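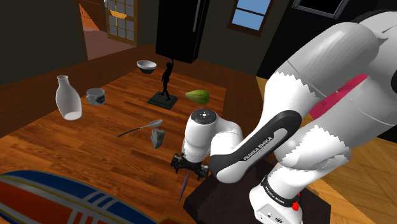 Which controller should you pick if you only have time to tune one? Take the joint impedance one, because it forgives a sloppy grasp pose far better than the position controller does.

I didn't expect to write that. Hamisi Nyanda and I set up Jirnum, our simulated test room, mainly to compare two viewpoints, and the controllers were an afterthought. But we'd already got a Franka arm with its two-finger gripper in there, so we ran both controllers from both views (149 grasps each, same start poses) and the cameras ended up mattering less than we'd hoped.

**Figure 1.** Two views of the Jirnum room, with the Franka arm, its two-finger gripper and the test objects, among them a bottle, a mug, a spoon and a statue.
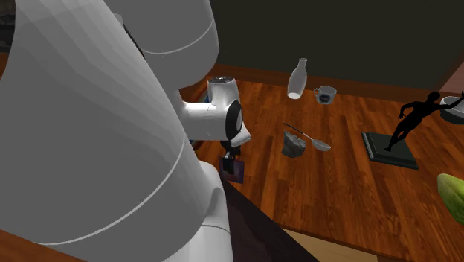 With position control we got 95 good lifts, and most of the misses were the spoon - it's thin, it lies flat, and a few millimetres of height error is enough to jam a finger into the planks. Impedance control lost only 17 grasps in the whole run, and I could have hugged it! Hamisi thinks the softer wrist does nearly all the work here, and I'm inclined to agree, though we haven't tested stiffness by itself yet. The mug handle was a nuisance under both.

Contact settings stayed at the Beaulieu defaults throughout. We did try raising the friction in March, but the fingers started sticking to everything, so we threw those runs out.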